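Hakholm market to move indoors in July

July | Staff report
14 shares | 9 comments

The Hakholm produce market will leave the Costa Street parking lot in July and move into the former Roveck furniture store two blocks north, the town said in a notice to vendors.

The move ends a long search for a covered site. The market has operated outdoors on Costa Street for most of its life, with vendors setting up on open asphalt between the post office and the bus stop. In bad weather many stay home. Last fall several market days were called off because of wind, and a number of growers told the town they could not plan around a market that might not open.

The Roveck building has been empty since the furniture store closed. The town will lease the ground floor and the loading area behind it. The upper floor is not part of the agreement and will stay locked.

Under the lease, the town pays the owner a fixed rent and covers heat, water and trash pickup. The owner remains responsible for the roof and the outside walls. The notice does not give the rent. A town spokesperson said it would be listed in the next budget report.

Vendors will pay $300 a season for a standard space, the same as they pay now. A double space will cost $600. Day permits will still be sold to growers who come only for a few weeks, such as those with berries or sweet corn, but they will have to be requested ahead of time. Sellers can no longer pay at the gate on the morning of the market.

Spaces to be fixed for the season

The biggest change for sellers is the way spaces are given out. On Costa Street there are no marked stalls. Vendors park where they can and set up beside their trucks, and those who arrive first get the side nearest the sidewalk. Arguments over spots have been common, according to complaints sent to the town over the past few years.

Indoors, each vendor will have a set space for the whole season. Growers who need cold storage will be placed along the back wall, where there are outlets. Bakers, honey sellers and others with light loads will be nearer the front doors. Plant sellers will be by the loading area so that carts don't have to cross the hall.

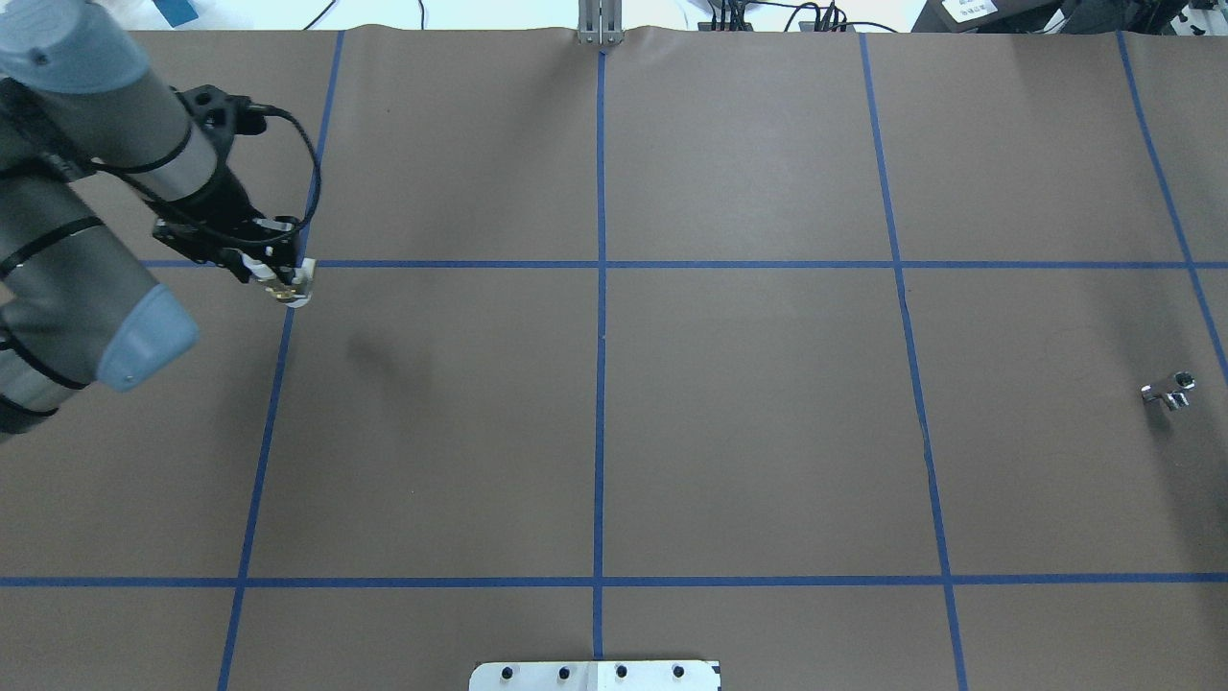 Brown paper with a grid of blue tape.

All aisles have to be wide enough for wheelchairs and strollers, and the fire marshal has asked for a clear path from the front doors to the loading area. Tables cannot stick out into an aisle, and signs on stands have to stay inside the vendor's own space. Crates and empty boxes may be kept under tables but not behind them.

Vendors who want to swap spaces with each other may do so before opening day if both agree in writing. After that, changes will be made only when someone leaves the market or asks for a smaller space.

Some longtime sellers are not happy with the plan. One grower, who has sold potatoes and onions on Costa Street for many years, said customers find her by looking for her truck.

"They see the green truck and they walk over," she said. "Inside I'm one table in a row of tables. I'll get used to it, but I expect to lose a few people the first summer."

A baker who sells at both the Hakholm and Tostus markets said he was looking forward to a dry floor. He said he throws out a lot of bread on wet days, and that the flour bags he uses for a display have to be replaced after every hard rain.

"I'd pay more than $300 for a roof," he said. "I hope they don't print that."

Trucks will unload from the alley

Trucks will not be allowed inside. Vendors will unload from the alley behind the building starting at 5 a.m. and must move their vehicles before the doors open to the public at 7 a.m. The alley is one way, entering from Costa Street. Carts will be kept at the loading door for anyone who needs one.

After unloading, vendors are asked to park in the gravel lot by the rail crossing and leave the street spaces in front of the building for customers. The town said it would look at the parking again at the end of the first month. Owners of nearby shops have asked for time limits on the street spaces, and the town has not decided on that request.

The bus stop will not move. The walk from the stop to the new site is longer than the walk to the lot, and the route crosses Costa Street at a corner with no signal. The notice says a crosswalk will be painted there before opening day. Several residents had asked for one in letters sent after the lease was announced.
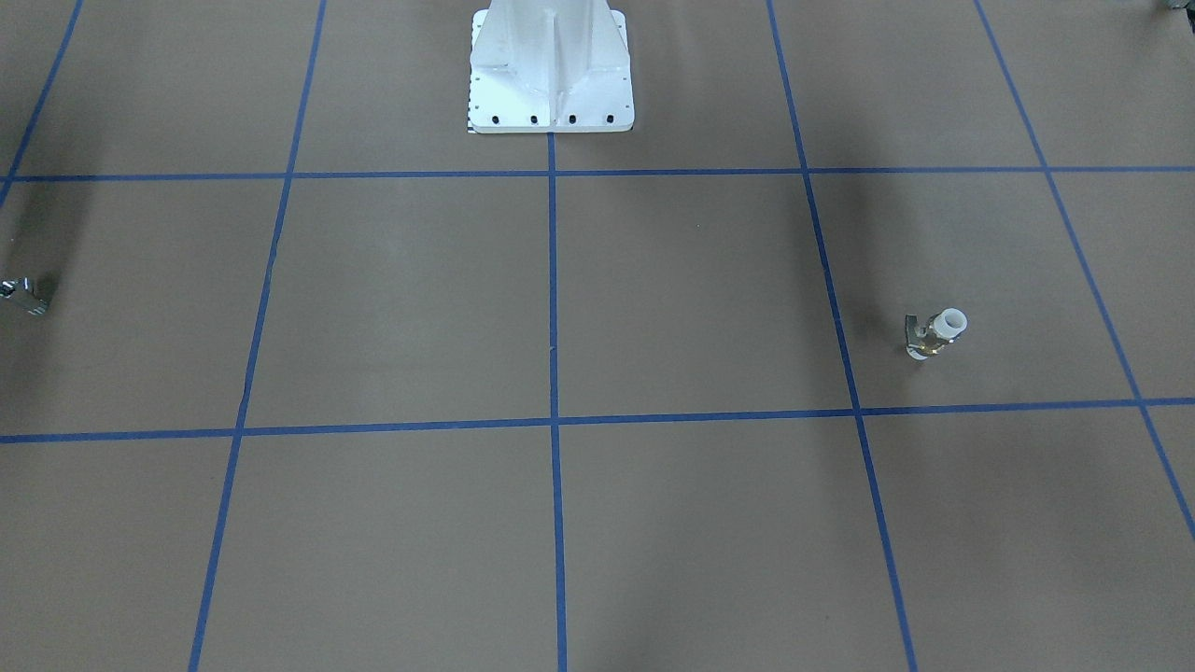 Work left to do on the building

The hall still needs new lighting over the rear half, a second sink and a repair to the ramp at the loading door. The ramp has a lip at the top that catches cart wheels. Electrical work is due to be finished first, followed by the sink, and the ramp will be done last so the other crews can keep using it.

The old showroom carpet has to be taken up in the front section. The town plans to leave bare concrete underneath and seal it. An inspection in the spring found the concrete in good shape apart from some cracks near the east wall, which will be filled.

The restrooms were rebuilt when the store was still open and need only new fixtures. They will be open to customers during market hours. On Costa Street, shoppers have had to use the ones in the post office lobby, which are locked on some market mornings.

Air flow was a concern in the inspection report. The building has no cooling system, and the showroom windows do not open. Two large fans will be put in above the loading door, and the front doors will be propped open during market hours in warm weather. Vendors selling meat, milk or eggs must bring coolers that hold their own temperature and can't depend on the hall to stay cool.

Survey drew 1,596 replies

The town asked residents about the market last winter in a survey mailed with water bills. It received 1,596 replies. Most people who answered said they would shop at the market more often if it were indoors, and the second most common request was for longer hours.

Hours will stay the same for now. The doors will close at 1 p.m., as they do on Costa Street. The spokesperson said growers had been firm on that point when they were asked, because most of them still have a half day of field work ahead when the market ends.

Other requests in the survey included a place to sit, a shelf for returned egg cartons and jars, and more sellers of cut flowers. A few tables and chairs will be set out near the front windows. The jar shelf will be by the exit. No more flower sellers have applied so far.

Some of the replies were against the move. People who live on Costa Street wrote that they liked having the market outside their doors, and others said the open lot was a place to run into neighbors without having to buy anything. The spokesperson said the lot would go back to being parking on market days and could be reserved for other events, including the fall plant sale, which is staying where it is.

How to apply

Current vendors have been sent a form and do not need to apply again. They should mark the size of space they want, whether they need an outlet, and which weeks they expect to miss. Forms can be returned by mail or dropped in the box at the town office.

New vendors can pick up an application at the town office or at the market stand on Costa Street. Food sellers need to attach a copy of their county permit. Growers must list what they plan to sell and where it is grown. Resale of produce bought from a wholesaler is still not allowed.

Space requests will be handled in the order they come in, after current vendors have been placed. Applicants who don't get a space for the season will be put on a list for day permits.

The Costa Street market will keep its regular schedule until the move.

Related items

Crosswalk planned for Costa Street corner
Tostus market adds evening hours for summer
Water bills to be mailed on new schedule
Berry growers expect early start after warm spring
Fall plant sale to stay in Costa Street lot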